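Cuaderno del taller, 22 jul 2024
Tinte de cáscara de nogal, segunda tanda

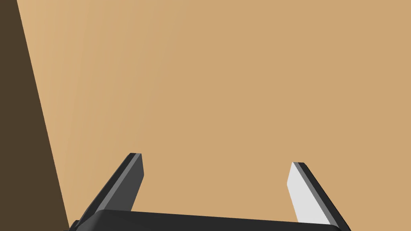
Retomo donde lo dejé: la primera tanda salió demasiado gris y sigo pensando que la culpa es del agua del grifo, que aquí viene cargadísima. Hoy he usado agua de lluvia del bidón y el baño tenía otra pinta desde el primer hervor, un marrón profundo, casi de café, ¡y qué olor! A tierra mojada y a armario viejo, me encanta.

Cáscara: 300 g, seca, de la que recogimos en octubre en Custach. La puse en remojo anteayer y ha soltado muchísimo color incluso en frío. Luego una hora a fuego bajo, sin dejar que rompa a hervir del todo, y colado doble (el primer paño deja pasar polvillo y después mancha la lana a puntitos, me pasó con las madejas de Ternent).

Madejas metidas a 38 grados, subiendo despacio. La merina de Camenzind bebe el tinte que da gusto. La otra, la churra sin lavar del todo, se resiste y queda a parches - habrá que desengrasarla otra vez, con más paciencia y agua más caliente.

Sin mordiente, a propósito. El nogal agarra solo gracias a los taninos y quería ver hasta dónde llega. Para comparar, dejo la muestra 49 con un poco de hierro al final del baño. Ojo con el hierro: dos minutos de más y se va al negro verdoso, y encima la fibra se queda áspera.

Otra cosa que me tiene entusiasmada: la receta copiada del recetario de Primham, fechada en 1659, pide dejar las cáscaras verdes en un barril tapado "hasta que pase el invierno". ¡Un invierno entero! Voy a llenar un cubo pequeño este otoño y olvidarme de él detrás del cobertizo. Quien lo encuentre, que no lo tire, por favor. Y que no lo abra dentro.

Pendiente:
- aclarar mañana las de merina, con el agua a la misma temperatura que la lana, o se fieltran
- etiquetar antes de tender (la última vez no hubo manera de saber cuál era cuál)
- prueba de luz en la ventana sur, media tira tapada con cartón, un mes
- comprar guantes, los que quedan están rotos por el pulgar y llevo la uña marrón

El baño lo guardo. Todavía tiene fuerza para un segundo uso, y los tonos flojos del segundo baño me gustan casi más que los primeros. Si alguien quiere meter una madeja de algodón, que lo apunte en esta hoja y la deje ya mojada en el barreño azul.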